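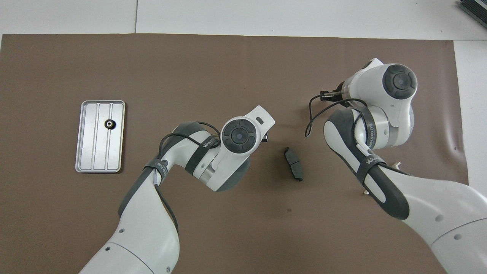 Chapter 14
Shared Records in Public Offices

Print this page | E-mail this chapter

Public offices often hold the same facts in several places. A change of address may be entered by housing staff and never reach the licensing desk. This chapter examines how departments can agree on one record – and who should be allowed to correct it. The main case is Saliba, a district register of 3632 households used by 16 offices. Readers should first review the terms set out in Chapter 3.

Comments (2)

Ayantu Birhane, 7/5/22
Is the Saliba case also used in the exercises?

Abenezer Weldu
Yes, see exercise 30. The answers are in the tutor's edition.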